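Tape on the floor: speaker notes
Prarkmont shared workspace meetup, 02/01/2022
Jana goes first, then me, then the break

Say hi. Thank Yevhen Prokopenko for the projector. Ask who has a roll of tape in their bag right now (there's always one!).

Start with why I care about this. I've moved into three rooms in four years and every time the first thing I unpack is the tape, before the chairs, before the coffee. I love the stuff. People laugh at me for it and then they borrow my roll.

Next three slides quickly, leave them up while I talk. 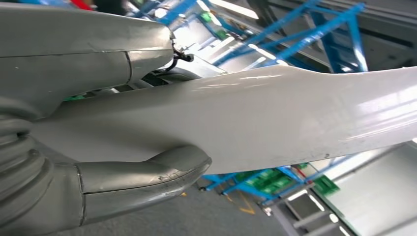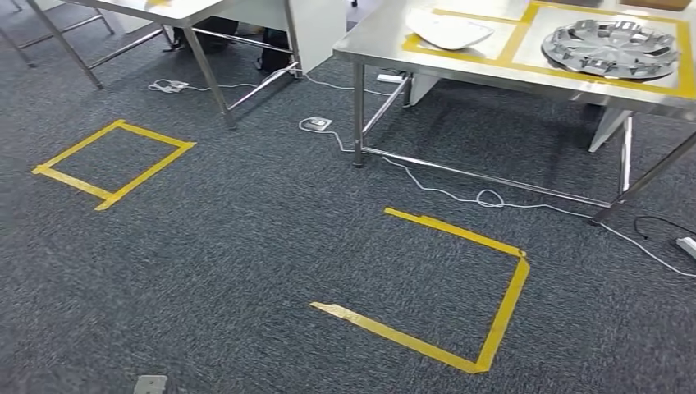
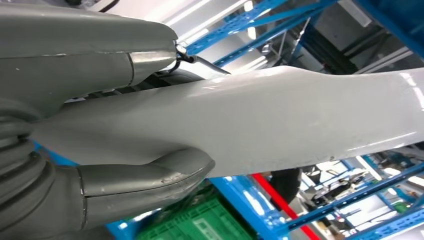

Slides 2 to 4. Middle one: yellow tape on gray carpet, a closed square and a bigger outline left open on one side. Before and after it: a long, glossy white piece, up close.

Go back to the carpet slide and stay on it for a bit.

The square first. Four strips, overlapped at the corners, and a little tail sticking out past one of them. I used to trim those tails with a knife and I've stopped, life is short and so is my patience with carpet fluff on a blade. A closed shape says "this spot belongs to something." You don't have to write on it. People walk up to a closed square and they slow down, I've watched them do it in every room I've worked in.

Then the bigger one with three sides. I like an open side on a floor marking if things are going to come and go, it reads like a parking space. You pull in from the open end. Fedir Nechyporuk thinks I'm reading too much into it and wants every outline closed, and we've had this argument so many times that I'm putting it in a talk. Hands up for Fedir? Hands up for me?

Point at the loose end near the middle, a bit frayed, and the creases on that same strip. Low carpet is harder on tape than people expect. What I do now:
- vacuum first, properly, both directions
- press with the heel of the hand, then walk on it heel to toe
- tear off a fresh strip when a corner folds over, don't try to peel it flat again (I have lost whole afternoons to this)
- look at the ends every Monday

Yellow on gray carpet is a great pairing, by the way. We tried blue in the Voka room and you couldn't find it by late afternoon.

Now the table at the top right. Same yellow, on polished steel this time, rectangles marked out on the top. Tape sits beautifully on steel and it comes off clean if you don't leave it for a year. If you do leave it for a year, warm it with a hair dryer and go slow. Melaniia Hladun taught me that one after I'd already scratched a top with a scraper, thank you Melaniia, a week earlier would have been nice.

My rule for table zones: make them a finger's width bigger than the thing that goes in them. Tight zones look wonderful on day one and then everybody gives up on them.

Then flip to a white piece, either slide. Glossy, long, curvy things are the reason I got fussy about zones in the first place. They show everything! There's a small dark scuff near the edge on slide 2, and a few smudges. If you handle anything shiny, give it its own space with nothing else in it and put something soft down.

Money slide. The Babaei room was 2415 square feet and we'd been quoted 1388 dollars for painted lines. Gheorghița Marinescu looked at the quote, looked at me, and handed me the tape. We moved the layout twice by July. Paint would have been a very expensive mistake.

If somebody asks about brands: I buy the Kunness rolls, they tear straight by hand. I'm not getting anything for saying so. Vinyl holds longer on bare floor, cloth is nicer on carpet, try a short strip overnight before you do a whole room.

If there's time, do the demo with the chair and get two people up to tape around it without talking. Spare rolls are in my blue bag under the front table. Need them back afterward, please.

Hand over to Yevhen for the break. Remind people the coffee is downstairs.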